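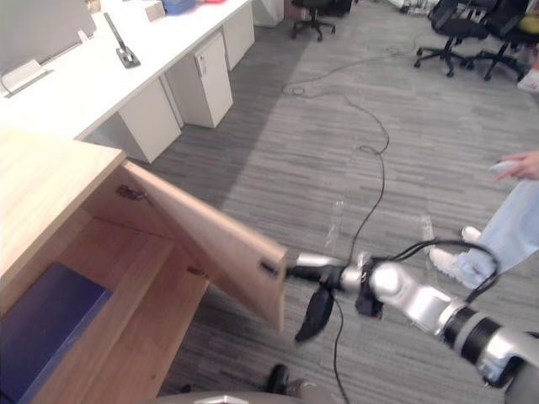 書類整理・キャビネット片付けスタッフ(短期)募集

急募です。事務所の引っ越し前に書類まわりを片付けてくれる方、探しています。

Fandudo 総務 2024年5月2日(木)掲載

仕事の内容
・木製キャビネットの中身を出して、仕分けして、戻す
・ファイルボックスの背ラベルの貼りかえ
・古い書類の箱づめ(廃棄分と保管分は別々に)
・箱の番号を一覧表に入力。かんたんな表計算のみ
・扉のちょうつがいのゆるみチェック。ドライバーはこちらにあります

ボックスはぜんぶで67個、今の時点で。増えるかも。半分はSkavar案件の古い契約書、のこりは経理と人事。人事の分は社員が立ち会うので、勝手に開けないでください。

募集人数 2名

期間
5月の連休明けから5日間。連続で入れる方優先。とびとび希望の方も一応ご相談ください。9月に倉庫側の整理もあり、そちらも続けて来てくれると助かります(別契約)。

時間
10時から17時、昼休み1時間。残業なしの予定。初日だけ少し早く集合するかもしれません、決まったら連絡します。

場所
Cerbergビル内の事務所。最寄り駅からの道順は採用の方にメールします。駐車場なし。自転車は裏の駐輪場へ。

待遇
時給は経験により相談。交通費支給(上限あり)。お茶・コーヒー自由。昼食は各自で。軍手とエプロンは用意しますが、サイズが合わないと困る方は自分のを持ってきてくださって大丈夫です。

こんな方
・しゃがんだり立ったりが続いても平気な方
・紙の入った箱を持ち上げられる方。けっこう重いです
・日付順、番号順に並べるのが苦にならない方
・見た書類の中身を外で話さない方(初日に誓約書あり)
経験不問。図書館や文書庫で働いたことがある方は歓迎。学生可、高校生は不可。

作業の流れ
キャビネットは左から順に一台ずつ。扉は両方とも開けきってから始める。片方だけ開けて引っぱり出すと箱の角が扉にあたって、木の面に傷がつきます。返却する家具なので傷は困ります。

出した箱はまず天板の上に。一度に置くのは2箱まで。積みすぎない。ラベルを見て、一覧表と照らしあわせて、ちがっていたら付せん。中をあらためるのは社員がやるので付せんだけでOKです。ラベルなしの箱もあります。その場合は「不明」と書いて横へ。 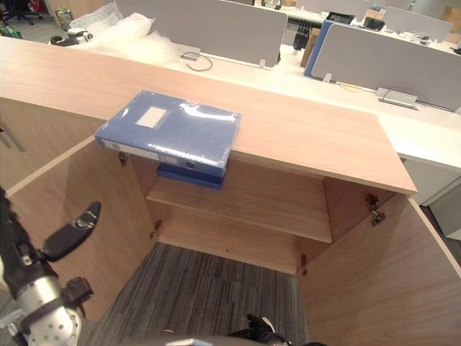 扉を両方開けたキャビネット。天板の上に青いファイルボックス、中の棚にも紺色の箱。

戻すときは背ラベルが手前。棚板の前から飛び出さないように奥まで入れて、扉がちゃんと閉まるか確認してから次へ。閉まらないのは無理に押さないで声をかけてくだい。

床はカーペットなので台車は小さいほうだけ使用可。大きい台車は廊下まで。飲み物はキャビネットの近くに置かない、これだけは厳守で。

服装
動きやすい服、かかとのある靴。サンダル不可。指輪と腕時計は外しておくと楽です。名札は受付で渡します。

応募方法
採用ページのフォームから。件名は「キャビネット整理」で。書くこと:
お名前、連絡先(日中つながる番号)、入れる日、これまでの仕事をかんたんに。履歴書は面談のときでかまいません。写真なしでも可。

面談は15分ほど、来社かオンライン。ご都合のいい時間を二つ三つ書いてもらえると早いです。返事は基本メールです。迷惑メールに入ることがあるので確認お願いします。決まりしだい締め切ります。

よく聞かれること
Q 一日だけでもいい?
すみません、今回はむずかしいです。最低でも三日は来れる方で。

Q シュレッダー作業はある?
ありません。廃棄分は箱のまま業者のChmielewskaに引き渡し。封をするところまでお願いします。

Q 友達と一緒に応募したい
どうぞ。ただし応募は一人ずつ別に送ってください。採否も別々になります。

Q 支払いは?
最終日の翌週に振込み。口座の用紙は初日に書いてもらいます。

電話での応募は受けていません。フォームがうまく送れないときは、受付あてにメモを残してもらえれば総務から連絡します。

追記:エプロンのサイズはMとLのみでした。訂正します。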